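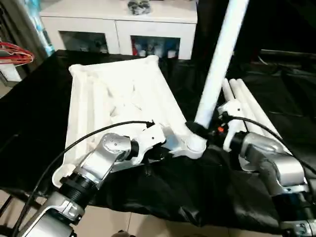 White tube and its end joint, with the big white frame still flat on the black cloth.

Wednesday, February 7, 2018

Second go at the Privero frame and I'm in a much better mood about it than I was in January! Bożena Baran was right about the black cloth – white parts on a white bench were driving me nuts, and now I can find everything (it does slide a bit, so clips next time).

Started with the tubes. The joint goes on the bottom end, rounded side out, and the strap on the collar stays loose until the tube is seated. I've got that backwards before and had to start over. Spare tubes stay on the right, by the connectors.

Still to do: check the corner piece against the Urnbridge sheet, which says 80 mm where I keep getting something shorter. Bożena has the good calipers. Also ask her whether order 3631 included extra collars, I'd like 2 more on the shelf.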